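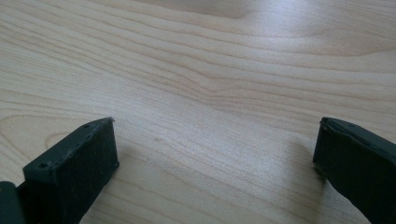
Vol. 18, Issue 3, p. 200

3.2 Table surfaces and the storage of small containers

The household survey recorded 2874 storage events, each coded by the surface on which the work was done and by the type of organizer used. Pale wooden tabletops with visible grain were treated as a single surface class. Glare on such tops was coded separately, as it affects how easily a pale item can be told apart from the surface beneath it. Coding was carried out by Ueda and Segura, and disagreements were settled by Rengifo.

Shares 18 | Comments 3

Open organizers were divided into solid-walled and wire types. The Flores scheme, used in our earlier work, places both in one category, and we found it too coarse for items with lids.
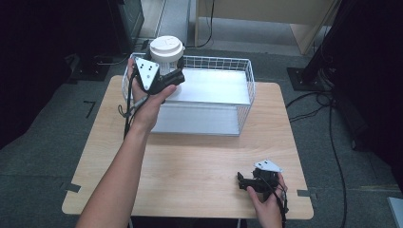
Figure 3. Lidded container at the rim of a wire-mesh basket.

Wire baskets differ from solid bins mainly in how the rim and the interior panels limit placement. A tall item must clear the rim before it can be set down, and a panel across the interior reduces the choice of resting positions. In Figure 3 the white cylindrical container is held just above the wire rim at the near-left corner, with the flat shelf panel set across the inside of the basket. Events with the item at a corner were coded apart from those along a long side. The color of item and organizer was also noted; white on white, as in the figure, formed its own group.

A subset of 200 events was recoded by Salazar after an interval of nearly three months. Corner codes were stable across the two passes. Codes for the interior panel were less so, particularly where the coder had to decide whether a low base tray should count as a second level. We retained the base tray as part of the organizer and did not assign it a level of its own.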